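4.2 Changes in the sorting task

Before March, each sorter at Nodlow emptied returned parcels by hand and put every item in its place. Sorters now spend part of the shift guiding a two-fingered gripper, and the recordings are used to train the automatic line. 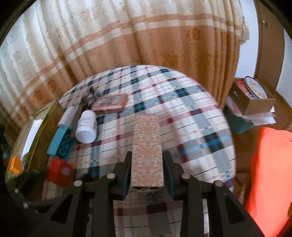
Figure 4. Hand-held gripper closed on a patterned box, with other small items on the table.

Staff described the new work as slower and more tiring for the wrist. Hala Benjelloun, a sorter for 5 years, said she now had to think about where to take hold of a box, something she used to do without noticing. Two sorters asked for shorter turns, and the shift leader agreed to 50 minutes.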